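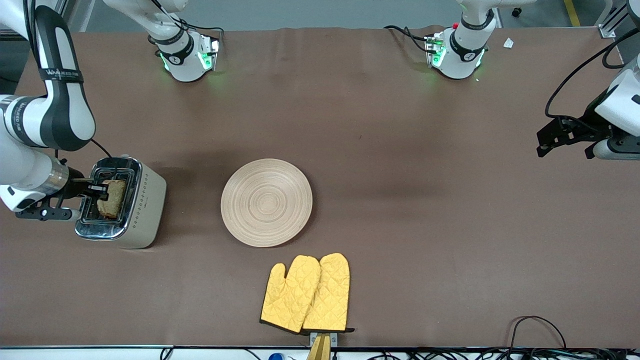 Brultari Bread Proofing Box, Folding

Home > Kitchen > Bread and Baking > Proofers

Item: Brultari folding proofer, standard size
Availability: in stock, leaves the McIntyre warehouse in 3 working days
Color: oat or charcoal

If your kitchen is cold in January (ours is, the floor is stone and the back door never quite shuts), you already know what happens to dough. It sits there. You go to bed, you get up, and it has moved maybe the width of a finger. The Brultari is a warm, draft-free box with a lid, a low heating plate in the base and a little water tray, and we love it so much that we keep one going at the shop nearly every day of the year!

It holds the temperature you pick, and it holds it well. Set it to 75°F for a slow white loaf, a bit higher for rye, higher again for yogurt. The dial has click stops, so you can set it with floury hands and feel where you are. We tried it with a plain 500 gram flour dough, a wet focaccia, a tray of cinnamon buns and a very sulky sourdough starter that had been left at the back of the fridge since before the holidays. The starter took three feedings to get going again, and after that it was climbing out of the jar.

What's in the box

Folding body with lid
Heating plate with cord
Water tray
Wire rack
Printed booklet with 7 recipes

The booklet is better than most. The milk loaf on the second page is the one to try first, soft and a little sweet, and it makes the best toast we've had in ages (cut it thick, let it go a shade darker than you think). The seeded loaf is good too, though we add more salt than it asks for.

Setting it up

Unfold the body until both side panels click. Lay the heating plate flat in the bottom with the cord coming out through the notch at the back. Fill the water tray to the line, put it on the plate, and set the rack over it. Close the lid and give it ten minutes to warm up before the dough goes in. Your bowl should sit on the rack and never straight on the plate, or the bottom of the dough runs ahead of the top.

Pick your spot with a little thought. It likes a flat, steady surface with some clear room behind it for the cord, and it's happiest away from an open window.
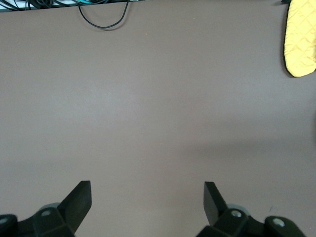

A table works just as well as a counter, and if you have a long one you can do your shaping right next to the box and save yourself carrying a wobbly bowl across the room. Folded down, the whole thing is slim enough to stand on end beside the baking sheets. Ours lives between the cooling racks and a Grillon loaf tin that we really must order more of.

Will my pan fit?

Two standard loaf tins fit side by side, or one large mixing bowl. A round banneton is fine. A full-size sheet pan is too big, and for that you want the Narimcombe cabinet proofer, a different animal altogether and wonderful if you bake for a market stall.

Can I leave it on overnight?

Yes. It will run for up to 72 hours before it switches itself off, long enough for yogurt, tempeh or a very lazy starter. Top up the water tray once a day on the long runs.

How do I clean it?

Unplug it and let the plate cool. The rack and the tray go in the dishwasher. Wipe the body and the plate with a damp cloth, and leave the lid open until everything is dry. Dried dough on the rack comes off much more easily after a soak, and please don't go at it with a metal scraper.

Good to know

The very first time you warm it up there's a faint smell from the plate. Run it empty for an hour with the lid open and it goes away. The charcoal shows flour. The oat shows everything else!

Spare racks and water trays are sold separately and fit every Brultari folding model, including the older one with the round dial.

Page updated March 24, 2018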